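From: Oda Berge
To: laundry-floor list
Subject: Re: Sorting bench at Dretby, what happens to the early shift

Miłosz wrote in April:

> Can someone who is there every day tell the rest of us how it is going
> with the arms on the sorting bench? We have been told at Rurnley that we
> are next, and all we have on paper is one page from Meven saying that
> "manual handling will be reduced". I have 4 people on the early shift
> who want to know if they should be looking for something else. I don't
> mind good news or bad news but I would like it from someone who has
> folded a shirt.
>
> Also, does anybody know if the bench rate stays the same once you are
> minding a machine? Our rate is tied to pieces.
>
> Miłosz

Sorry for the slow answer. I wanted to get through the first contract month before writing anything down.

I have folded plenty of shirts. I was on the bench at Dretby before the arms came in and I am still on it, though the work has another name now. On the rota it says "cell attendant". We still say bench.

First the question your people asked. No one on our early shift has been let go. Two moved to the packing side because they wanted to, and one went down to shorter hours, which she had asked for before any of this started. I can't promise that holds for Rurnley. Our site took on the sports club work at the same time, and that brought in enough extra pieces to keep everyone busy. If you are getting the arms without any new work coming in, I would ask management straight out what they plan to do with the hours, and ask for it in writing.

What the arms do, on a normal morning: they take club kit out of a basket one piece at a time, hold it up, open it out and lay it on the table for the press. Flat things they manage well. Towels and bibs go through with hardly anyone looking. Shirts are slower, and anything with a collar or a long zip is slower again. Socks we still do by hand and I expect we always will.

What I do: I bring the baskets, check that no coats or boots have got mixed in, and watch. When a piece is picked up badly I stop the cell and put it right, or press the button that makes it let go and try again. I also write down every stop on a sheet, with the time and the kind of garment. In the first week I wrote down 84 stops. By the fourth week it was 40 for the same amount of work, and most of those were hoods.

The sheet matters more than it looks. Konrad at Hirvonen, who put the cell in, reads it every evening and changes things from it. If you leave stops out to make the day look better, the same fault is there in the morning. We had that for a few days at the start, when people thought the sheet was there to check up on them. It would have helped a lot if someone had explained that before the first shift.

About the body. My shoulders are better. I used to lift and shake out wet and dry kit for a whole shift and go home sore, and that has mostly stopped. My feet and eyes are worse. Standing and watching is tiring in another way, and you can't really talk to the person next to you, as there often isn't a person next to you. We asked for a stool with a back and a change of post after every break. We got the change of post straight away. The stool took longer.

About the noise: less than the press. You get used to it.

About pay. The piece rate went when the cell started. The first offer was a flat hourly rate set from the slowest month of last year, and we said no to that. What we have now is the average of our own last three months, plus a small amount for the attendant training. Leszek did the sums for us and can send you the sheet he used, if he doesn't mind. The total for the site was about 4,000 pieces a week before the change, and that number was used in the talks by both sides, so find out what yours is before you sit down with anyone. Get it from your own tally books and don't wait for the office to work it out.

Training was one day with Hirvonen and then a week with Konrad in the building. One day is too short. You learn where the stop buttons are and how to clear a garment, and that is all. Ask for two days, with the second one after you have run the cell for a while, when you know what you want to ask.

I said I would show you the part where most of my stops come from, which is the hand-over, when both grippers have hold of the same piece above the basket. If one has the trim and the other has a fistful from the middle, it won't open out flat and I have to step in.
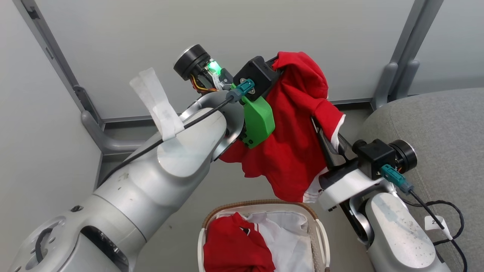
Leszek Jasińska wrote back to me when I sent him this to check: he agrees about the shirts, but thinks I am too kind about the hours. His view is that the stops will keep going down and that at some point one attendant will be asked to mind two cells. He wants a limit agreed now, while the company still needs us to get the thing running. I think he is right, and I should have raised it in April when you first asked.

So, for Rurnley, I would put these on the table before the cell arrives:

– how many cells one person minds, and who decides if that changes
– what the hourly rate is worked out from
– two days of training, split
– who reads the stop sheet, and that it isn't used against anyone
– a proper stool

Remo Orlandini has our agreement as it was signed. I have asked him to send it to you directly, as the list won't take attachments of that size. If you or one of your early shift would like to come over and stand with me for a morning, we start at 6 and you would need safety shoes. Tell me the day before so I can put your name down at the gate.

Oda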